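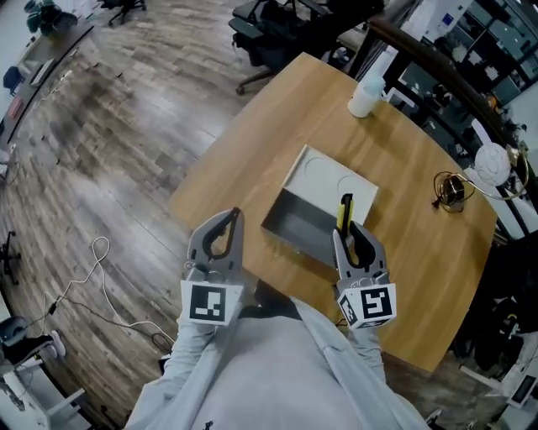 Who gets paid when the robot learns your job?

Opinion

Quick one, I'm on the 8 o'clock train and want this out before I lose the nerve.

I pack small goods for Wetus. Have done for years. Utility knives, cups, lamps, boxes with fiddly trays in them. Since November a share of us at the Stendmont site have been moved off packing and onto what they call demonstration. You hold a pair of grippers, you do the task, the data goes to Gerkau, and Gerkau's arms are meant to do it later on. Same knife, same box. Over and over.

I'm not against it. I want that said first. Packing wrecked my wrists and I won't cry for it. But the job has changed under us and the pay sheet hasn't.

Start with the skill. Anyone can put a knife in a box with their fingers. Try it with two jaws and no sense of touch. You learn to come in at an angle, slow down early, let the thing settle before you let go. Took me weeks. That's a trade, or the start of one, and on the roster it still says "general hand".

Then the body. Management's line is that it's lighter work. Lighter, sure. Also leaning, arms out, neck down, for 2 hours at a strech before a break. My old supervisor would have called that a posture problem and moved a bench. Now the bench height is part of the "setup" and you need to put in a request to change it.

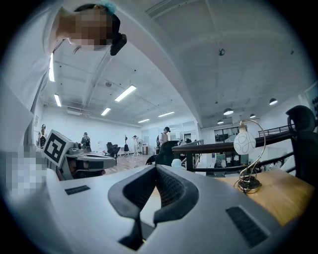
And the count. There's always a count. 172 good runs a shift is the target, and a run where you fumble doesn't go toward it. Fine for a machine. For a person it means you stop trying the odd grip, the clever one, becuase it might fail. So the robots get taught by tired people playing it safe. Is that what Gerkau wants? I doubt they've asked.

The Vasiliauskas report, the one the company paid for, has a whole chapter on productivity and a half page on staff. Half a page! It says workers "value the variety". Some do. I do, some mornings. Didn't see anything in there on what happens once the arms are good enough and the teaching dries up.

So, 2 things I'd ask for. A proper classification, with a rate to match. And a written promise that whoever did the demonstrating gets first go at the jobs minding the arms, with training on paid time -- not in our lunch.

Neither costs much next to the gear. My stop's coming up. If you're at Stendmont and you've got a view, bring it to the lunchroom, I'm on earlies all month.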